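Chapter 7
Setting Up and Looking After a Two-Arm Counter Cell 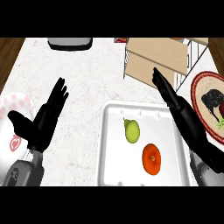 A two-arm cell is commissioned twice. The first time is in the simulator, where the arms, the counter and the goods to be handled exist only as models. The second time is on the floor, with bolts, cables and a supply cabinet. Faults that belong to the first stage are cheap to put right if they are found there and slow to trace if they are not. This chapter follows one cell, the Maltari kitchen cell, through both stages and into its first year of service.

The Maltari cell has two arms mounted side by side on a common base, each ending in a hand with jointed fingers. The controller is a Condora unit with one processor board per arm and a shared safety board. The simulator is Flovovus, which reads the same joint files as the controller. The setup procedure given here was drawn up by Anitha Pinto when the cell was moved from its test bay to the Gowda site, and it has been changed only where a step depended on equipment no longer supplied.

7.1 The joint file

Each arm is described by a joint file. The file lists the joints in order from the base, and for each joint it gives the zero position, the direction of positive travel, the two end stops and the permitted speed. The hand has its own section at the end of the file. A left-hand file is not a mirror copy of a right-hand file, although the two look much alike when printed. The thumb joint has the opposite sign, and the wrist offset is measured from a different face of the housing.

Most errors at this stage are errors of sign. A joint with the wrong sign will still reach its zero position correctly, so a check made only at zero will pass. The check must be made at zero and at two further positions, one on each side. If the model and the drawing disagree at any of the three, the file is corrected and the whole check is repeated from the base joint outwards.

7.2 The work surface

The counter is entered as a flat plane with a height and a slope. On a new installation the slope is set to nothing, and the true value is measured later. The fixed items are then added, beginning with walls and cabinets and going on to appliances. Loose items come last. Trays need more care than their shape suggests. A tray entered as a solid block will stop the fingers at the height of its rim, and the hand will never reach what lies inside. It must be entered as a floor with separate walls.

Wire racks cause the opposite trouble. If every bar is modelled, the contact calculation slows down and the arm may appear to hesitate. The usual practice is to replace the rack with a thin sheet on each side that carries bars, and to leave the open side open.

7.3 Clearance between the arms

Either arm can reach across the middle of the counter. The controller keeps them apart by means of a clearance figure, stated in millimetres, which is the least distance allowed between any part of one arm and any part of the other. For the Maltari cell this is 30. A smaller figure gives more freedom over the tray but leaves too little room for the cable bundle, which stands proud of the forearm when the wrist is turned fully inwards.

The clearance is tested by holding one arm still and moving the other past it at low speed. The arms then change places. Both tests are needed — the stopping distance of the two arms is seldom the same.

7.4 Service intervals

The hours counter on the Condora unit records powered time, including time at rest. Finger tendons are inspected every 1000 hours and wrist seals are replaced every 2000. At the Gowda site the inspection is carried out on a Friday, after the last run, so that the zero check can be left to finish without holding up work.

The zero check compares each joint with its stored position. A joint that has drifted is not corrected in software at the first finding. The fixing screws are examined, then the encoder lead, and only when both are sound is a new zero stored. Fault code 3922 shows that a zero has been stored without the brake applied. The arm will run in this state, but the stored value must be discarded and the joint file reloaded before the cell is returned to service.

The following section takes the joint file line by line, starting with the base joint of the left arm.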